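The Robot Arm in the Sorting Shed

Have you ever lost something at the swimming pool, or on the bus, or under a seat at the cinema? A toy, perhaps, or one glove out of a pair? Then you may have wondered where it went afterwards, and whether anybody was looking after it for you.

If you live anywhere near Coltham, there is a good chance it went to the sorting shed on Fukedcombe Lane. The shed belongs to a firm called Samarakoon, and its whole job is to take in the odds and ends that people leave behind in buses, pools, libraries and play centres, and to get them back to their owners if it can. Anything that nobody comes for is given to charity shops or recycled, and only the truly hopeless bits are thrown away.

In a busy week, 1,558 things come through the door. That is more than most schools have pupils! They don't arrive in a nice tidy row, either. They come tipped together in bins and sacks, so that somebody has to reach in and pick them out one at a time, look at each of them and decide where it should go next.

For years and years, all that reaching in was done by hand. It doesn't sound like hard work, does it? Try it, though. Put a washing basket on the floor, fill it with small toys, and lift them out one by one until you have moved 50 of them. You will probably feel it in your back before you get to the end, and the people at the shed had to carry on until teatime. Their shoulders ached, their fingers got scratched, and every now and then somebody found a very old banana.

So last April the shed began trying out a robot arm, in a project called Gatano. The arm is rather like your own, with a shoulder at one end and joints along it that bend and turn. Instead of a hand it has a gripper, which is a set of metal fingers that can close on something and let it go again.
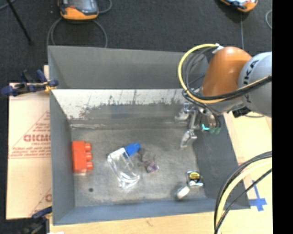
Now, picking things up is something you learned to do as a baby, so you might think a clever machine would find it easy. It doesn't, poor thing. Think about a clear plastic bottle for a moment. Light goes straight through some parts of it and bounces off others, and a computer trying to work out where the bottle begins and ends can get into a terrible muddle. A toy brick is simpler, with its nice bright colour and its straight sides, but even a brick can be lying right up against the wall of the bin, where there isn't much room for a metal finger to squeeze in beside it. A round thing may roll away the moment it is touched. Tangled things are the worst of all!

In one of the early tests, the arm was given 188 things to pick up and it managed 163 of them. Can you work out how many it missed? (It was 25.) Everybody at the shed thought that was a pretty good score for a beginner, and they kept a note of the ones it had dropped, so that the engineers could help it to do better.

You may be wondering what happened to the people who used to do the picking. It is a sensible thing to wonder, and they wondered about it too. When they first heard that a robot was coming, some of them were worried that they would lose their jobs, and they said so at a long meeting with a great many biscuits. Samarakoon promised that all of them could stay while the trial was going on, and that they would be taught how to work with the new machine.

Their days are quite different now. One person looks after the arm, which means starting it up in the morning, watching how it gets on and stopping it if anything looks wrong. Others spend their time on the part a robot can't do very well, such as reading the name inside a lunchbox lid, or guessing that a worn old rabbit with one ear is probably being missed very badly by someone. They make more telephone calls than they used to, and more things go home.

Not everyone likes every bit of the change. A few of the pickers miss the old way, when they stood side by side and chatted while they worked. The arm is noisy company, and it has no conversation at all. They have asked for their tea breaks to be at the same time again, and from next month they will be.

As for the bins that the arm finds too difficult, those still go over to the long bench by the window, where they are sorted by hand.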